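Robotics & Automation > Interviews > Data Collection

A day's work in short takes

Raffaele Parisi runs the collection room at Trestau, where people guide robot arms through sorting tasks so that a learning system can copy them. He had worked in packaging lines before that, mostly on machines that did one motion all day. We talked on 1st April in the small office next to the room, with the door open so he could hear if someone called him.

I asked him first what counts as an example.

"One start, one finish," he said. "The arms begin at rest, the person doing the guiding picks the thing up, puts it where it goes, and brings the arms back. We save that as one take. If you pick up the thing, drop it, and pick it up again, that's still one take, but it gets a different mark."

The last set his group finished has 216 takes in it. It went to a project called Jokine, which is about moving small goods between bins. Parisi said the number sounds low to people who come from image work. "They're used to millions. We sit there and make each one by hand. A good take of a simple pick is short, but setting the bins up again is what eats the day."

The setting up is done from a printed sheet. The sheet says which bin goes where, which items go in it, and whether they stand or lie down. Naveen Shakya writes the sheets. He joined us halfway through, still holding one.

"I try to write down what I want changed between takes and leave everything else out," Shakya said. "The first sheets I made were two pages each. People stopped reading them. Now it's a few lines."

Both men talked a lot about variety. In March they threw out most of a week of takes after finding that the items had been put back in the same spots every time. The model trained on them did well in that one layout and reached for empty air in any other.

"It had learned the spots," Shakya said. "You can't blame it. We taught it the spots."

Parisi now has the operators swap places in the middle of a session. He said two people will grab the same bottle in different ways, one from straight above and one at a slant, and he wants both. He doesn't correct style unless something is about to get hit. "I had one operator who always paused before closing the fingers. I asked her to pause less, and her takes got worse. So I left it alone."

I asked about the two arms. Many of the tasks need only one, and I wondered why they kept the other one in the setup. Shakya said the later tasks have handovers in them and he didn't want to change the station between sets. The second arm is recorded either way, even when it stays where it is.

The bins are color coded for the people as much as for the system. On the sheet they are just called blue, red and white, and an item's path is written as a pair, such as red to white. Tall items are the ones Shakya worries about. They stick up past the rim, and the arm has to pass over them without knocking one into the next.

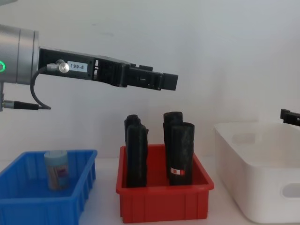
What gets thrown out

After each session someone goes through the takes and marks them keep, keep with a note, or drop. Parisi does a share of this himself. He drops anything where a hand enters the work area, and anything where the recording from one of the cameras stops early. Fumbles he mostly keeps.

"If the only thing it ever sees is perfect picks, it has no idea what to do after a bad one," he said. "I want some where the item tips over and the person deals with it."

Shakya disagrees with him a little on this. He would like the recoveries kept in a separate set and added later, in measured amounts. They have tried it his way once and plan to try it again with the next set. Neither would say who was ahead.

The labeling software they use is called Boychuk, and both had complaints about it, mainly that it loses your place when you go back to fix a mark. Parisi keeps a paper list beside the keyboard for that reason.

Before I left I asked what he would tell a group starting its own collection. He thought about it while someone in the other room asked for a new sheet.

"Train on your first small batch before you make the big one," he said. "Then look at what it does wrong. We waited too long to do that."

Shakya had already gone to hand over the sheet.

Comments (3)

gearlash: We had the same problem with items going back to the same spots. We ended up drawing positions at random before each take. Slower, but it helped.

M. in assembly: Would have liked more on how the operators are trained. How long before their takes are good enough to keep?

pickandplace2: I'm with Shakya on keeping recoveries separate. You can always mix them in later. Sorting them back out is miserable if the notes are bad.

Filed under: robot learning, demonstrations, bin picking

Contact | Copyright, all rights reserved | Back to top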